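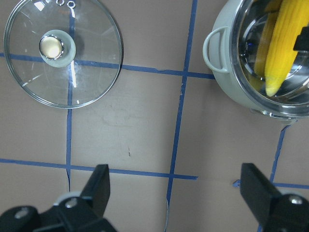 **Which lid and pot for corn and buns on one small burner?**

I'm putting together a cooking corner for a kids' club and I have a mix of pots that came from different places. We have one burner. The plan is corn first, then steamed buns, on the same afternoon. What I can't settle is the lids. The glass one has a thin metal rim, a round knob and two little metal-ringed vent holes, and I like being able to see through it, but it rattles once the water gets going. The solid steel one stays quiet and I can't see a thing. I'm using toy corn to work out where everything goes, and the table is taped off in squares so each item has its own spot.

Two things I'd like to know:

- Does corn need a tight lid, or is a vented one fine?
- Can I put the buns straight on the steamer insert?

First session is in September, so there's time to buy something if I have to.

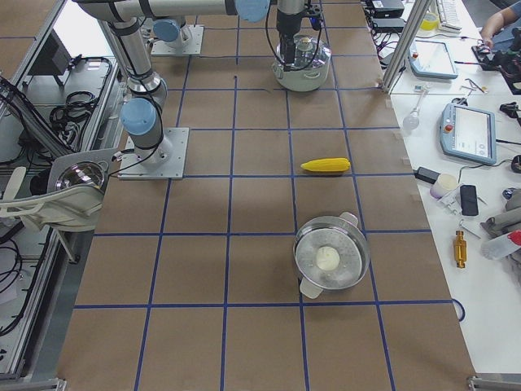 *The pot with the steamer insert, what looks like a bun in the middle, and the corn on its own square.*

— posted by tirnia_kitchen, 16th August

---

**Unathi Mtshali**

Vented is fine for corn. You're boiling it, so a bit of steam getting out makes no difference. Bring the water up first, put the ears in, lid on, 7 minutes. The rattle means the heat is too high. Turn it down until it stops and the water will still be bubbling.

For buns I would use the tighter lid, with a thin dish towel stretched under it and the corners folded up over the top, well away from the burner. Otherwise the drops that collect on the lid fall on the buns and leave wet, shiny patches. This is worse with glass in my experience, though it may just be that I can see it happening.

Don't put buns straight on the metal. They stick, and the bottoms tear when you lift them. Cut squares of parchment a little bigger than each bun. Cabbage leaves also work if you don't mind the smell.

Water for the steamer: I use 700 ml in a medium pot and check that it sits below the insert. If it touches the holes the buns go soggy. When they're done, turn off the heat and leave the lid on for a few minutes before lifting — they can collapse if you open it right away.

---

**Adams86**

just buy a proper bamboo steamer, problem solved

---

**lelholm_jo**

I've run something similar with a group, so a couple of practical points on the layout.

Taped squares work well with children. Keep one square for the hot lid, though. A lid straight off a pot drips everywhere, and glass ones shouldn't go down on a cold wet surface. A folded towel on that square takes care of both.

Watch your handles too. The looped one on the green pot sticks out a fair way, and a sleeve can catch on it. Turn them so they don't point at whoever is standing in front.

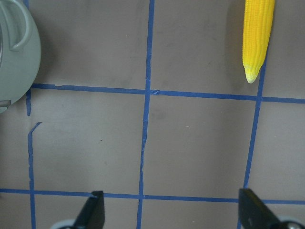 *Green pot in one corner, handle outward, corn over on the right.*

I'd also do the buns before the corn. They take longer and the kids get restless, and corn is something you can hand out as it comes off. I agree with Unathi on the parchment. I buy the precut kind from Landent, 300 to a pack, and one pack has lasted me ages.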